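Two-finger linkage gripper keeps dropping mesh fabric, play in the pivots?
Posted 15/01/2025 in Grippers and End Effectors

Brodie Paewai
Hi all, hoping someone has been down this road. I look after a small cell that picks up mesh laundry bag blanks and hands them over for folding. The gripper is the four-arm linkage kind, two jaws with bolt-on fingertips, on a Tangen arm. It ran fine up to December and then started letting go of the fabric partway through the lift. Not every time - maybe one in 12 - but enough that I'm standing next to it all day instead of doing my real job.

What I've done so far: wiped the fingertips with alcohol, bumped the closing force up in the Fletik software (no difference at all, which surprised me), and swapped the left and right fingertip blocks. The drops carried on just the same. If I close the jaws on nothing and wiggle the tips by hand there's a little side to side movement. I don't remember if it did that when it was new and I never wrote it down, so that's on me.

Do I need new pivots, new fingertips, or a whole new gripper? My boss would love it to be the cheap one. It's done something like two years of single shifts if that helps.

stitchandsolder
I run two of these on fabric and my money is on the pivots. The brass rings in the linkage wear oval, and once they do the tips stop meeting square. You can crank the force as high as you like, all you're doing is squeezing harder at the back of the jaws while the front stays open a hair. Mesh is the worst for it, there's so little there to grab.

Easy check before you spend anything. Power off, air off if yours has air, then close the jaws by hand on a strip of printer paper and try to pull it out from the very front. Do it again at the back. If the front slides and the back holds, that's your answer. Then hold one arm still and rock the one next to it. A good pivot feels like nothing. A bad one has a click you can feel in your fingernail.

For the rebuild, do all the pivots on one gripper in one go. I did only the inner ones the first time to save a few bucks and was back in there a month later, grumbling. Mark the arms with a paint pen before you take them off (left and right look the same on the bench and they are NOT the same once they've worn in). Snug the screws until the arm swings with no flop, then stop. Too tight and the jaws hang up halfway. Mine came as a kit from Sterkenari for around 40 dollars and it took me most of an afternoon, with one spring lost under the fridge.

I go over mine every 3,000 cycles now, paper test and a dab of dry lube. No oil! It gets on the fabric and then everything slips.

gostinberg_dave
just buy a new one

lowvoltagelinda
Agree with stitchandsolder on the paper test, but check your pick point too before you order parts. Ours started dropping mesh after somebody nudged the fixture over and it was only catching the last row or two of holes. Looked exactly like a worn gripper. We now have it gather a pinch at the edge so there's a few layers between the jaws, and the drops pretty much stopped with no new parts at all.

Also if you have a second gripper on the bench, try it by hand on the same piece of fabric. I hold the mesh with one and pinch with the other, and go slow. You get a good look at whether the tips come together at the nose or farther back, which is hard to see on the arm with everything moving. Tug lightly in a couple of directions. If the spare holds and the one from the cell doesn't, go ahead and get the kit. If they both slip I'd be looking at the fingertips or the way the fabric is being presented.

Picture from my bench, good luck and let us know what it was! 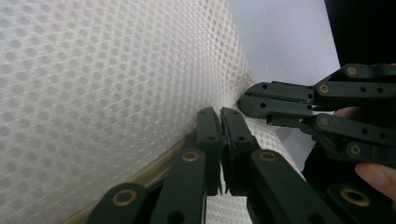 Two grippers at the edge of the white mesh, jaws closed on the right-hand one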